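Heltwood Workbench Oil, 4 litre tin

Home > Finishing > Oils and Waxes > Bench and Tabletop

Product code 2059
In stock at our Estel Street shop and online

A good bench deserves a good finish, and this is the one we keep coming back to. Heltwood Workbench Oil is a penetrating blend for indoor timber tops that get leaned on, knocked about and wiped down day after day. It soaks in, brings up the grain beautifully and leaves a soft, low sheen you'll want to run your hand over every time you walk past (we all do it).

It suits pale timbers especially well. A lot of oils push maple, ash and beech towards orange within a season, and Heltwood stays much closer to the natural colour. On darker timbers like jarrah and blackwood it gives a lovely depth without going muddy.

What you get

One 4 litre tin, resealable lid
One lint-free applicator cloth
Printed instruction card

Product details

Type: penetrating oil, indoor use
Sheen: low
Colour: clear, slight warming on pale timbers
Coverage: 33 square metres per tin, one coat on sanded hardwood
Coats: two on new timber, one for a top-up
Recoat: overnight
Light use: next day
Full cure: two weeks
Clean-up: mineral turps
Storage: cool, dry, lid on tight

Getting the best out of it

Sand to 180 grit and stop there. We know it's tempting to keep going until the top feels like glass, but the oil needs something to get into, and a finely polished surface will take up next to nothing. Vacuum, wipe with a rag dampened with turps, and let it flash off while you make a cuppa.

Pour a small puddle in the middle and spread it out along the grain. Work a section at a time, flood it, leave it fifteen minutes and wipe off everything that's still sitting on top. Then wipe again. Oil left on the surface goes tacky, and tacky benches are nearly always a wiping problem.

Don't skip the edges and the end grain! End grain drinks the stuff, so go back over it two or three times on the first coat. If you can flip the top, oil the underside as well, as this helps keep a wide panel flat through a humid summer.

Please read this bit: rags soaked in oil can heat up and catch fire by themselves. Lay them out flat outdoors to dry, or drop them in a bucket of water, before they go in the bin. Never leave them scrunched up in the shed.

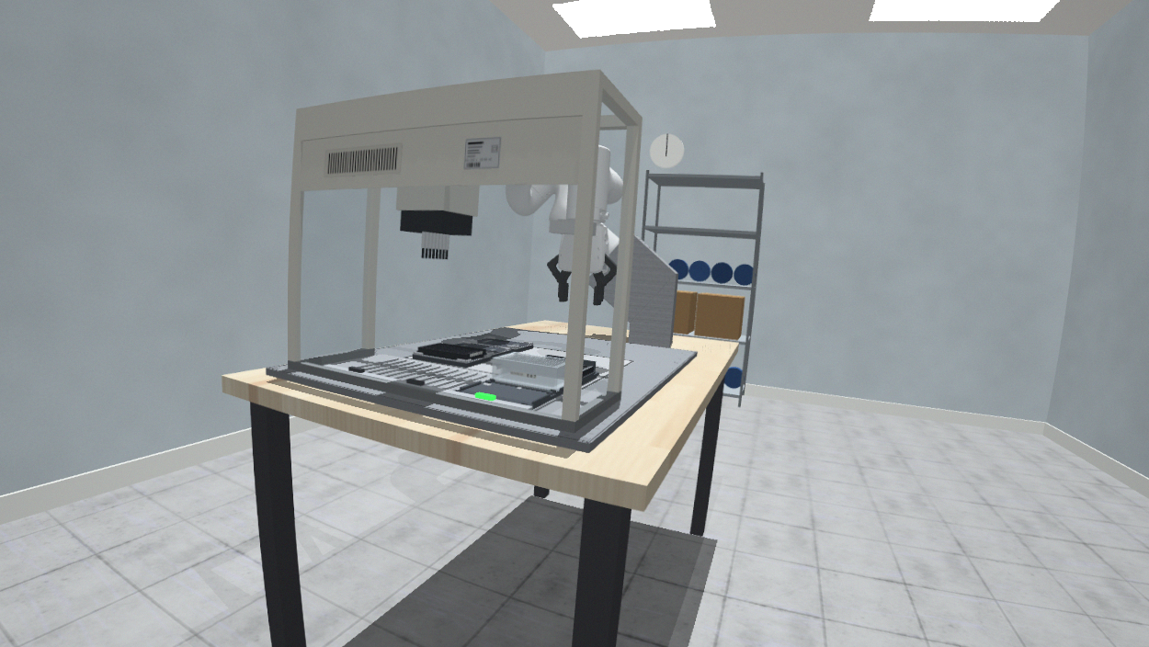
Words by Remo Caruso | Finishing counter | 21 September 2021

I'd been using this oil on my own bench at home for a good while before we started stocking it, so I'm probably biased, but it really is a pleasure to work with. It goes on thin, it doesn't grab, and there's plenty of time to get a big top wiped back before it starts to drag. I did a dining table in April with the back door open and a cold breeze coming through, and it behaved perfectly.

The question I get asked most at the counter is whether oil is tough enough for a bench that has equipment sitting on it. My answer is yes, with a little care. Give the top its full two weeks before anything heavy goes back on, and put felt or cork under whatever feet will be resting on it. Rubber feet can mark almost any finish if they stay put for months, and this one's no different. A bit of air under the equipment is a good thing too.

The other one is how it compares with varnish. Varnish gives you a harder skin and better protection if someone leaves a puddle overnight. The trouble comes when you scratch it, and then you're looking at sanding the whole top to get an even repair. With oil you rub back the scratch, wipe on a bit more and blend it out with your thumb. My bench has been patched so many times I couldn't tell you where.

If you're doing a long-grained timber with lots of streaks in it, try a sample on an offcut first. The streaks can come up a lot stronger once oiled. I love that look, but it's best to know before you open the tin over the real thing.

Customer comments

"Two coats on an ash desk and it's glowing. Barely any smell by the next morning. Wish I'd bought it before I did the shelves." Soudabeh Bakhtiari

"Very good oil. The lid is a pig to get off, take a proper opener to it. Four stars for that." Osian Gough

Goes well with

Heltwood Bench Wax, for a silkier feel over cured oil (code 2070)
Tsakiris sanding block, cork faced
Betis cotton rags, one kilo bag

Delivery and pickup

Tins travel by road only, so please allow a few extra days if you're outside the metro area. Pickup orders are usually ready the same afternoon. Unopened tins can be returned within a month with your receipt.

Trade enquiries: ask for Ewurabena Quansah at the front desk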